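Belay Open Day
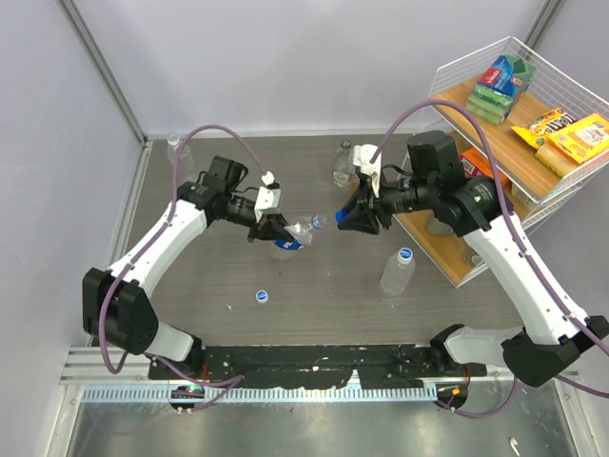
Belay Open Day is a yearly visitors' day at the Belay robotics workshop in Plaranach, and I've been to enough of them now that I figured I should write the entry myself (hello, I'm Renu Bhatt!). It started as a quick walk-through for neighbors and grew from there. On 8 September 2023 the doors opened to 70 visitors, in groups of seven, and I tagged along with the second group.

Program

The part everyone crowds around is the two-arm demonstration, run that year by Clifford Gill. The task is bottle handling, and he talks the whole way through it, taking questions as he goes – my group had loads! After that Aarti Chaturvedi gives a short talk on how the arms are taught, which I could have listened to all afternoon.

Visiting

Entry is free, but you do need to book, and places open in April. Groups meet at the side door.

See also: Inex, Bustell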